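Rissanen opens pen repair sessions at its Cestinance shop

14/10/2019 -- For immediate release

Stationery firm Rissanen is to run free pen repair sessions at its shop in Cestinance, following a trial in June in which customers brought in 575 ballpoints and gel pens they would otherwise have thrown away.

The sessions, called Stimow, last two hours and take place at small tables at the back of the shop. Each table seats one person. There is no need to book and no need to have bought the pen from Rissanen.

People are asked to bring the pen as it is, along with any parts that have come off it. A second pen of the same make is useful if they have one, as a grip or a cap from one can often be put on the other.
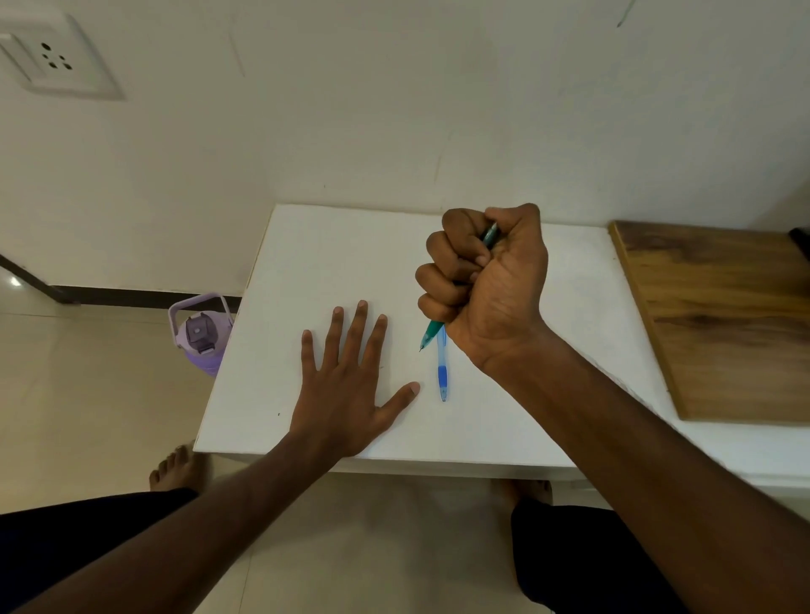 Staff will start by asking what the trouble is. Most of the pens seen in June had simply run out, and a new refill was all they needed. Others had a bent spring, a cracked barrel or a push button that would not stay down. Pens with a cracked barrel were kept for parts if the owner agreed.

"People are used to buying a refill for an expensive pen, but plenty of cheap ones come apart as well," said Tuncay Dönmez, who manages the Cestinance shop. "The difficulty is usually finding out what is inside and what size you need. We keep a box of old refills to measure against."

Refills will be charged at the normal shop price. Springs, caps and grips from the spares drawers are free while they last. The drawers were stocked by the parts supplier Kinetti, which has given 700 small fittings to get the scheme going.

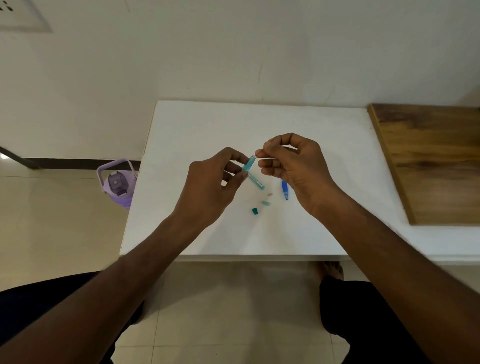 Pens are taken apart over a bare tabletop so that the smaller pieces can be found again. Visitors do the work themselves, with help if they want it, and are advised to lay the parts down in the order they come out. Anyone with an inky pen should bring a cloth -- the shop has paper towels but no sink.

Fountain pens are not covered. Kauko Ahonen, head of retail at Rissanen, said the firm would look at these next year.

"They need washing out and they take a lot longer," he said. "We would want a separate room and someone who knows them well."

Children are welcome with an adult. Schools that would like to send a box of pens for sorting can do so, up to a limit of 20 pens a box, and should mark it with the name of the school and a telephone number.

Questions about the sessions should be put to the Cestinance shop during opening hours.

ENDS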